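Talks > Spring meeting > Speaker notes
Programme Speakers Notes Contact

Keeping drinking water at home – notes for the 3 pm slot

Start with the cupboard question: who has water put by, and when did they last change it? Wait for hands.

Ashok Upadhyay covers the mains supply before me, so skip the pipes. Go straight to bottles.

Large clear plastic is what most households end up with. You can see the level from across the kitchen, and you can see anything floating in it. Moulded ridges make the sides stiffer, but they bend the light, so look down through the top as well as through the side.

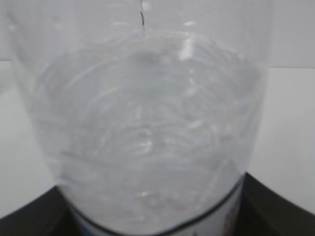 Leave the label on if you can. Write the month you filled it on the white part – April is enough, no need for the day. If the label has gone, use masking tape.

Then storage. Cool, dark, off the floor, away from paint and cleaning stuff. Mention the shelf at Orko that gave way with 20 full bottles on it. Heavy ones go at the bottom.

Washing out: warm water, a little washing-up liquid, rinse well, drain upside down. Long brush for the base.

Yee-man Siu has the handouts. Questions until the tea comes round.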